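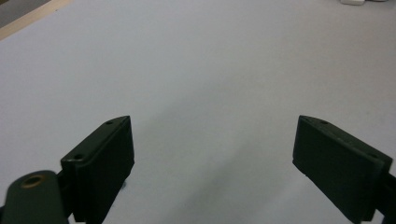 Page last changed: 2023-03-05

White table top with wood edge strip – grey patches, how to clean without wrecking it?

Asked by Mackenzie Tremblay

Got a work table second hand in May, pale grey-white top, matte, light wood strip along the edge. Use it for cutting out and glueing cards mostly. Trouble is the top goes dull grey where my arms rest. Wiping with dish soap helps for a day or so then its back. Tried a melamine sponge on one corner and now that corner is shinier than the rest, so I stopped.

Don't know what the top is made of. Seller said "some kind of board" and that was it. Paid 200 for it so would rather not ruin it. Also the wood strip feels dry and a bit fuzzy near one end. Can I oil it without the oil getting on the white?

3 answers

Answer from Zhenhua Li – marked helpful by 14 people

Stop with the melamine sponge, its a very fine abrasive. The shiny corner is polished, won't wash off. You may be able to live with it.

For the grey – probably skin oil plus soap film. Dish soap leaves a residue if you don't rinse, and the residue grabs more dirt. Do this:

Warm water, small splash of white vinegar, microfibre cloth wrung right out. Wipe a section. Second cloth, plain water. Third cloth, dry. Change the water when it goes cloudy, I went through two buckets on mine.

If there's still grey after that, rubbing alcohol on a cloth, but test underneath or at the very back first. If any colour comes off on the cloth its paint, so no alcohol.

Wood strip: masking tape on the white, right up to the join. Light sand with 240 grit along the grain, wipe the dust, then a thin coat of hard wax oil on a rag. I used Stirkidix clear, any of them would do. Leave ten minutes, buff off, pull the tape while its still fresh. Lay the rag flat outside to dry, dont ball it up in the bin, oily rags can catch fire.

Answer from prurker_shed

just get a cutting mat, big one. covers the lot

Answer from Pintér

Agree with most of the first one but go easy on water near the strip. If it gets in the join the board underneath can swell and you wont get it flat again. Damp cloth only.

Mine had the same dull look and it was half shadow lol. Lamp was behind me. Moved it to the side and the "stain" was gone, so check in daylight before you scrub.

Comment from Mackenzie Tremblay

Did the vinegar then plain water, much better. Some of it was the lamp too. Havent done the strip yet – does it need a second coat?

Comment from Zhenhua Li

Only if it looks patchy the next day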